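Stop Selling Me the Kitchen, Sell Me the Arm 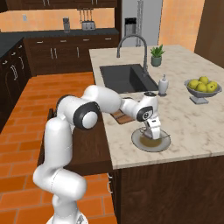
Gripper down in the plate, simulated kitchen, Ulby arm package.

Spent most of December with the Ulby kit from Hirvonen. Arm model, gripper model, a stack of virtual kitchens, 13 of them on the tier I paid for. 145 a month. That is real money for a two-person shop in Plinham, so I get to have an opinion.

And my opinion is the kitchens are too nice. Marble island, bowl of apples, a little succulent by the faucet. Lovely. Somebody spent weeks on that succulent. Meanwhile the plate has a puddle of brownish liquid in it, sauce maybe, and the fingers go right into the middle, and I want to know what the stuff weighs. How thick is it. Does it drag. The manual gives liquids 2 paragraphs. Two! The lighting chapter goes on forever.

I ran 454 plate pickups over one long stretch, mostly at night becuase the laptop was free then. Fine. The arm is good, the joint limits are sane, the export worked first try. But center grasp on a plate is a bad idea in any kitchen I have ever washed up in, and the software scores it the same as a rim grasp. Why? Support said it was "on the roadmap". Ok.

People in the Lunthorpe user group tell me I'm being unfair -- looks sell licenses, licenses pay for physics. Maybe. I'd still take a gray box for a room and a plate that behaves like a plate. Charge me the same, I dont care.

Renewing for one more month. Then we'll see what the liquids update looks like, if there is one.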